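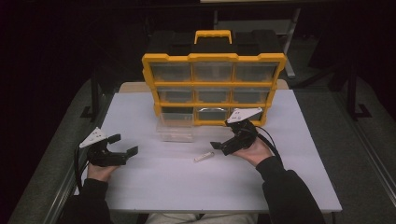
Etornam Mensah schreibt dazu, das ganze Sortieren bringe nichts, solange man die alten Schrauben nicht vorher wegwirft. Stimmt. Hab ich im März auch gemerkt, als der Küchenschrank schief hing und ich zwischen lauter krummen Resten die passende gesucht hab. Also erst ausmisten, dann alles andere.

Ausmisten geht so: alte Zeitung auf den Boden, alles drauf kippen. Was rostig ist, weg. Was einen vermurksten Kopf hat, weg. Einzelne Dübel ohne Schraube dürfen bleiben, einzelne Möbelbeschläge nicht, die passen nie wieder. Ausnahme Inbusschlüssel, davon je Größe einen behalten.

Nach Durchmesser sortieren, nicht nach Länge. Länge sieht man, ob 3,5 oder 4 mm sieht man abends um zehn nicht mehr. Holz und Metall getrennt. Unterlegscheiben zu den Muttern, sonst sucht man zweimal.

Beschriften mit Malerkrepp und Bleistift. Filzstift verschmiert auf Kunststoff, und das Etikettengerät von Ullivetti hat bei mir nach einem Winter im Keller nur noch Streifen gedruckt. Krepp hält nicht ewig, aber man hat ihn eh da.

Rost: Kleinteile über Nacht in Haushaltsessig, am nächsten Tag abbürsten, dann in Wasser mit einem Löffel Natron. Ich nehm Sodavell, das billige aus dem Drogeriemarkt tut es genauso. Gut abspülen und sofort trocknen, Backofen 50 Grad oder Fön. Danach ein Tropfen Nähmaschinenöl in den Lappen und durchreiben. Verzinktes NICHT in Essig, der frisst die Schicht weg. Frag nicht woher ich das weiß.

Gegen Feuchtigkeit im Keller - Reis im Säckchen hilft wenig, lieber diese Tütchen aus Schuhkartons sammeln. Nach ungefähr 24 Wochen austauschen. Manche kann man im Ofen wieder trocken machen, steht meistens drauf ob das geht.

Leim und Silikon stehend lagern, Deckel nach oben. Angebrochene Kartusche: lange Schraube in die Spitze drehen, Tülle dran lassen. Hält bei mir ein paar Monate, beim nächsten mal den Pfropfen einfach mit der Schraube rausziehen. Holzleim darf nicht frieren, also im Winter hoch in die Wohnung.

Schleifpapier nach Körnung in einen alten Stehordner, Klarsichthüllen rein, Zahl oben drauf. Das 200er Gitterleinen extra, das kratzt sonst alles andere kaputt. Benutztes Papier mit einer Kreppsohle abziehen (alter Turnschuh geht auch), dann greift es wieder.

Pinsel: Acryl mit lauwarmem Wasser und Spüli, Borsten in Form streichen, hängend trocknen. Kurze Pause beim Streichen? Pinsel in Alufolie wickeln, fest, bis 2 Stunden kein Problem. Wenn er doch hart geworden ist, in warmen Essig stellen. Klappt nicht immmer. Bei Fluderance steht auf der Flasche, der Reiniger löse auch alte Lackreste, bei mir nur die Hälfte.

Akkus nicht voll und nicht leer weglegen, ungefähr halb. Kühl und trocken, aber nicht auf den Kellerboden. Ladegerät ausstecken.

Nachtrag, Ama Wumbei fragt, wohin mit den Sachen, die nirgends reinpassen. Ich hab dafür ein Gurkenglas. Wenn es voll ist wird es ausgekippt und wieder durchgeschaut, meistens liegt dann genau der Regalträger drin, für den ich vorher extra zum Baumarkt gefahren bin. Größere Sachen an die Wand, Lochblech oder einfach Nägel.

Nächstes mal Scharniere und quietschende Türen, dazu hab ich noch Notizen.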